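Home | Cells | Fixtures | Grippers | Open days | Contact

Lorkier disassembly cell: March open day at Stutavside

Shared 42 times | 3 comments

The Lorkier is a bench cell for taking apart desktop computers. It is built by Pristero and sold as a complete station: arm, gripper, slatted table, parts fixture and software. Our next open day at the Stutavside workshop is in March, and visitors can see the cell handling hard drives and memory from used office machines.

Doors open at 9.30 in the morning. The first session starts at 10 and the second at 2 in the afternoon. Each covers the same ground, so there is no need to book both. Mei Halvorsen runs the sessions and will take questions at the bench.

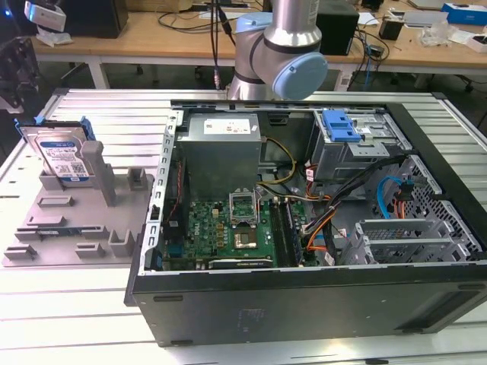
Computers are supplied to the cell with the side cover already off. An operator sets the case on its side and loads the program for that model. We hold programs for seven desktop models at present. Adding another takes a day on site if you can send us two sample machines, or longer if the drive cage is an unusual shape.

The gripper has narrow fingers that reach down between cables and the walls of the case. Fingers are sold as a pair and fixed with socket screws, so they can be changed with an ordinary hex key. Spare pairs are kept in stock at Stutavside and at our Lyons office.

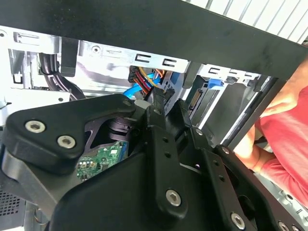
Hard drives are the part most customers ask about. Refurbishers want them out early so that they can be wiped or shredded under a separate procedure, and the cell can be set to stop after the drives and hand the rest of the machine back. Cable connectors remain a job for the operator on some models. Mei will go through which ones, and it is worth bringing a list of the machines you see most often.

The grey fixture plate comes with the station. Its holders are moulded to suit the parts being handled, and the plate lifts off for cleaning. Customers with their own trays can have the positions taught in during installation.
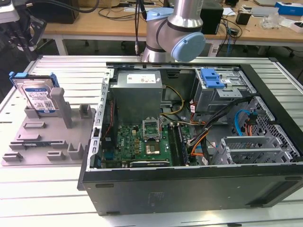

Lorkier cell with opened Dell desktop and parts fixture, Stutavside workshop.

What is supplied
Robot arm and controller
Gripper with one pair of fingers
Slatted metal table
Parts fixture
Software with seven model programs
Two days of operator training

The station needs a level floor and a standard mains supply. Delivery is from Stutavside or Lyons, depending on where you are. A service visit is due every 300 hours of running and can be added to the order or booked later.

Places are limited to 42 across the two sessions. To reserve one, use the contact page and say whether you want the morning or the afternoon. Parking is behind the building, and tea and coffee are provided. Please wear closed shoes.

Previous: Fixture plates | Next: Gripper fingers | Back to top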